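3.2 The reading room as a teaching collection

The Raltska manuscripts came to the department as a family gift, and what a gift it is! The catalog runs to 3489 leaves – letters, hymns, grammar notes, even recipes – and students have been reading them from the first November onward. Kioko and Vanags (personal communication) count 114 leaves in a dialect that had no printed sample at all.

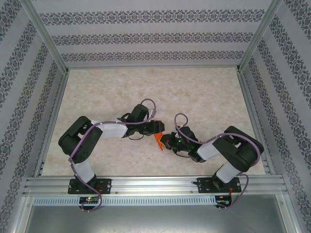
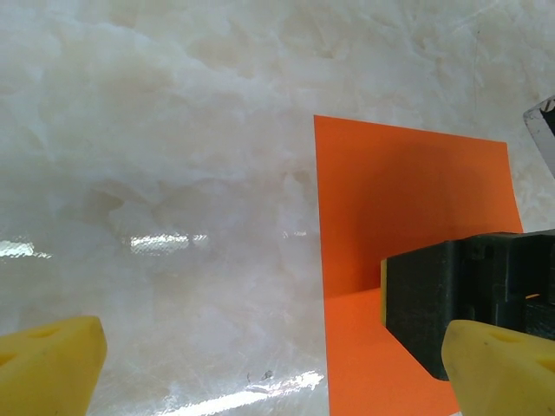

Figure 2. Marble-patterned work surface, with two robot arms (first panel) and in close view (second panel).

We were most excited by the hymns. Kneath's reading of the refrain as a borrowed court formula fits the meter beautifully, and it also explains the odd spelling in the Allard copy. Kerekes prefers a later date, and we return to his argument in Section 4, where 600 lines are compared word by word.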